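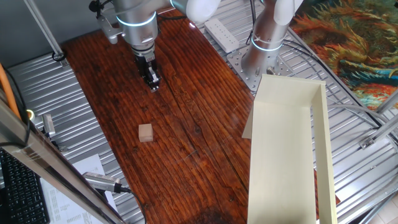 Welska tabletop in reddish brown, with the Iro open tray and a small wooden cube.

Welska Tabletop, top only
Sold by Nikolaidis
Price: $205
Legs: not included
Returns: 30 days, in the original carton

The maker calls this a "heritage surface with a lifetime of stories." We would call it a wooden tabletop with a dark, worn finish and a straight edge, and we sell a fair number of them at a price we think is a little high. Read the rest before you order. The return carton is large and the return postage is yours.

What you are buying

One top. The color is sold as Old Cellar, a name we had no part in. In a dim room it reads as a dark reddish brown. Put a strong light on it and it goes orange and honey in places, and people who ordered from the dim photo tend to write to us at that point. Neither photo is wrong. If you need a brown that stays the same brown from morning to evening, buy a painted top.

The grain runs in long dark streaks. It is a busy surface. Small dark things vanish on it, and we have lost screws, a pen cap and most of a set of black washers on the one in our own shop. Pale things show up well. A plain wooden cube or a cream tray stands out from across the room, which may matter to you if you sort parts, lay out pieces or teach at the table.

About the finish

The brochure says "gently aged." We don't know what that means and have asked twice. What we can tell you is that the wood is textured, with fine cracks in the grain, darker streaks that look scorched, lighter bands, and little pale flecks here and there. You can feel some of this with your hand. You can certainly feel it through a sheet of thin paper with a ballpoint, so anyone planning to write at it should budget for a desk pad.

The maker rates the finish for 2,000 wipes with a damp cloth. Nobody here has wiped one that often and we would like to meet whoever did. Our shop top gets a wipe at closing and a proper clean on Saturday, and it has a lighter patch where people lean. Whether you count that as wear or as character seems to depend on whether you have already paid for it.

Do not use it for:
Cutting directly on the surface
Hot pans
Rolling dough (flour stays in the grain and you will be there with a toothbrush)
Anything that has to sit dead level, such as a small scale, unless you put a flat board under it

Good for:
Sorting, packing, model work, potting on a mat, general bench use
Photographing small pale objects, with the warning about light given further down

Knots, gouges and other marks

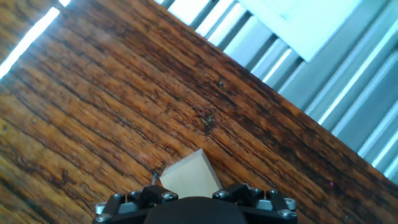
A buyer wrote to us in September that she would have sent hers back over a single dark mark near the middle, except that by the time she had found the tape for the carton she had stopped noticing it. She also wanted it on record that the word "heritage" should not be allowed to cover a splinter, and on that we agree with her.

So, on record. Marks vary from top to top and we can't pick one out for you over the phone. Some have a dark knot. Some have a rough spot that might be a knot or might be a gouge, and from a short distance you will have trouble saying which. The maker counts all of these as part of the design and will not refund for them. We will, inside the 30 days, if the spot catches on a sleeve or a cloth. Drag a cotton sock across the whole top when it arrives. If it snags, take a picture in daylight and send it to us the same day.

If you would like to keep the top and lose the snag, a light rub with fine sandpaper, with the grain, will usually do it. You will leave a paler spot. The maker sells a touch-up stick for this in a color called Old Cellar that did not match any of the three tops we tried it on.

Glare

The listing says "soft matte." Under a ceiling light, perhaps. With a bright lamp or a window low along one side, we have seen a hard white strip of shine at the edge and could make out no grain in it at all. Move the lamp before you blame the top. Anyone doing close visual work should try the lamp on both sides before fixing the top down, as it is a nuisance to turn around once it is screwed to something.

The Iro tray

Sold separately. Cream-colored, open at the top, rectangular, with tall walls. The Iro is pitched as a "workflow companion," and we decline to repeat the rest. It holds things and you can see them from above. The tall walls keep small pieces in when you drop them from a bit of a height, and they also make it awkward to pick up the last piece in a corner if you have large hands. We would have liked one side lower.

There is a flat flap on one of the long sides. Ours came without instructions. Some people set it against the next tray in a row, some tape a label to it, and a few cut it off. Leave it on until you have used the tray for a week. It does take up room on the table, so measure with the flap out.

The long side of the tray takes up a good share of a small table. If you put it to the right, as most right-handed people seem to, make sure there is still room in front of you to work. Two trays on one top is too many in our opinion, although the maker shows it that way.

Fodix blocks

Also sold separately, in bags of eight. Small plain wooden cubes in a light tan. They are described as "precision learning solids." We have put a square against a few and found them good enough for stacking and sorting, and not good enough to use as spacers where the gap matters. The edges are fine for hands. No paint, no letters, no numbers. If you already own a bag of wooden cubes, you own these.

Fitting

The top has no holes drilled in it. The maker says this "gives you freedom." It gives you an afternoon with a drill. Mark from underneath, use short screws, and check the length of the screw against the thickness of the top with your own ruler. We have left the thickness off this page on purpose: the last two shipments did not agree with the spec sheet, or with each other. Call and we will measure one from the current batch.

It sits happily beside metal benches and ribbed metal platforms, but the edges won't match up unless you shim. Don't butt it tight against metal. Leave a small gap you can get a brush into, or it will fill with crumbs and sawdust.

Care

Dry brush along the grain first. A damp cloth after that, wrung out well. Skip the furniture polish, which collects in the cracks and dries white. Lint from colored cloths catches in the texture too, so use a white one unless you enjoy picking out blue fuzz.

Is it worth $205?

For a bench that gets knocked about, it is hard to make a worn finish look worse, and that is worth something. For a dining table, we would look elsewhere. If the look is what you are after and you own a sander and an old door, try the door first. We sell doors too, but not online.

In stock at the Nikolaidis counter. Orders in before noon go out the same day, Saturday excepted. Tops and trays ship in separate cartons and don't always turn up together.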